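Room Tidying Study: Paid Participants Needed

Posted Jun 4, 2018
Location: Steseten Building, second floor
Contact: Consuelo Camacho, study coordinator

Onero is looking for adults to take part in a paid study on how people put away small household things. We make storage furniture for children's rooms, and we want to learn where people choose to put toys, craft supplies and other odds and ends when no one has told them where they go.

We need 50 participants. Each person comes in for one session and is paid $315 at the end of it. You do not need any experience with design or furniture.

What you will do

You will be given a series of small room setups, one at a time. Each has a floor, walls, something to store things in, and a few items left out. You decide what goes where and tell the coordinator why you chose that spot. Some people use the drawers for everything. Others leave the toys out and only pick up the small pieces. Both are fine, and there is no score.

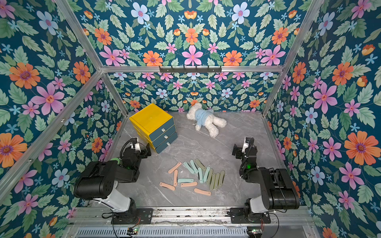
Floral room setup with drawer cabinet, hook rack, teddy bear and loose strips.

Between setups you will fill in a short form about your own home: who does most of the picking up, what kind of storage you have, and which things never seem to have a place. The second half of the session is a talk with the coordinator about drawers, hooks and open shelves. You may skip any question.

Who can apply

You must be 18 or older and able to read and speak English. We would like at least half of the group to live with a child under 10, but everyone is welcome to apply. If you took part in the Daline shelf study last year, please wait for the next call. Employees of Onero and Barajas and members of their households cannot take part.

Dates and times

Sessions run through the end of June, mornings and afternoons. Evening times are limited and go first to people who work during the day. Parking behind the building is free for participants. The elevator is to the left of the front desk.

How to apply

Call the study line at extension 1453 through the Onero main desk, or stop by and fill out a card. Leave your name, a phone number and the times of day that suit you. Please also say whether children live in your home and how old they are. Consuelo Camacho will call you back to set a time. If you have to cancel, let her know the day before so the place can go to the next person on the list.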